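Start | Betriebe | Gespräche | Archiv

»Ich lege jetzt viel weniger selbst zusammen«, sagt die Schichtleiterin der Wäscherei Gitinis und strahlt dabei. Seit September falten dort zwei Greifarme mit, im Team heißt die Anlage nur »die Flekex«. Hemden, Kittel, Schürzen: 1.074 Teile waren es an ihrem bisher besten Tag!

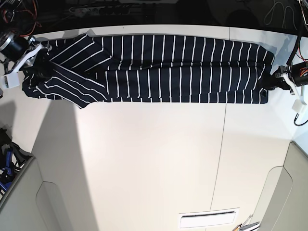

Gestreifter Stoff, an beiden Enden von den Greifern gehalten.

Was macht sie mit der gewonnenen Zeit? »Flecken, Nähte, Knöpfe, also alles, wofür man ein Auge braucht. Und abends tut mir die Schulter nicht mehr weh.« Am Anfang habe sie ständig danebengestanden und zugeschaut, erzählt sie, so schön sei das gewesen. Nur Spannbetttücher faltet sie weiter von Hand. »Die gebe ich nicht her!«

Kontakt | © Fasilville Lokal, Dezember 2025 | Nach oben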